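Laizer Tagline Studio, Six Weeks In

Laizer sells itself as a way for small shops to get a decent slogan without hiring an agency. You fill in a form about your business, pick a few words for your tone, and it hands you a list of lines with a score next to each one. The plan I bought costs $22 a month. I came in doubtful and I'm still mostly there, though a couple of parts are better than I expected.

My test case was Bornbridge, a two-location hardware and paint store I do marketing for. They've been using "Your Hometown Hardware Store" since before I was born. It's dull, it's also on the trucks, and any new line has to beat it by enough to pay for repainting them.

Setup takes a while. The form asks for your prices compared with competitors, what customers complain about, what you'd never say in an ad. Good questions. I've sat through paid workshops that didn't ask them. I typed in a long paragraph about how Bornbridge will cut a key for free if the first one doesn't work, which people in town really do talk about.

Then it gave me 90 lines. I read all of them. Something like half were a verb and a noun with a period after each. "Build. Belong." "Fix. Flourish." Several could have gone on a bank or a brand of oatmeal. Four mentioned keys, and one of those was a pun so bad I won't repeat it. The line I liked best, "Bring it back and we'll cut it again," was nearly word for word from my own paragraph, and Laizer scored it near the bottom. 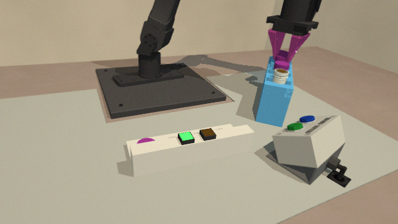
Which brings me to the score. Every line gets a number out of 100 for what they call Recall Strength. The help page says the model learned from 4,000 slogans and a set of consumer panels. It doesn't say who was on the panels, what they were asked, or how long after seeing a line they had to remember it. I wrote to support and got back a friendly message with a link to the same help page. I wrote again and asked whether a slogan that makes a specific promise is treated any differently from one that just sounds nice. No answer so far.

That matters more than it might seem. A promise is a risk. If Bornbridge says it'll match any price in the county, somebody has to stand at the register and do it, and somebody has to decide what happens when the customer holds up a phone with an online price on it. Laizer was happy to offer me three price promises, all scored above 80, with no hint that a store might want to check its margins or talk to a lawyer first. A note under those lines would cost them nothing.

I tried to check the scores myself, in a cheap way. We printed 2,000 bag stuffers, half with Laizer's top pick ("Where Projects Find Home") and half with the key line, and the cashiers asked returning shoppers what they remembered. Most remembered neither. Of the ones who did remember something, the key line won easily. It's a small town and a sloppy test, so take it for what it is.

Things I did like: the search tool that flags lines already in use caught two I'd have missed. Export to a spreadsheet is clean. You can mark words as banned and it respects the list, which Plaltska, the other tool I've paid for, never managed. Plaltska is cheaper and has no scores at all, and after this I'm inclined to call that a feature.

Things I didn't: the monthly plan renews unless you cancel from a desktop browser. The tone slider goes from "Warm" to "Bold" and I could find no difference past the midpoint. Saved projects get locked when you cancel, so export before you do.

If you already know what your business does better than the one down the street, write that down in one plain sentence and try it on a few customers. If you don't, Laizer's intake form is worth a month's fee, and you can skip the lines. I used Laizer for Arnance too, a tax prep office, and had about the same experience, with more puns.

Bornbridge kept the trucks as they are. The key line is going on the bags.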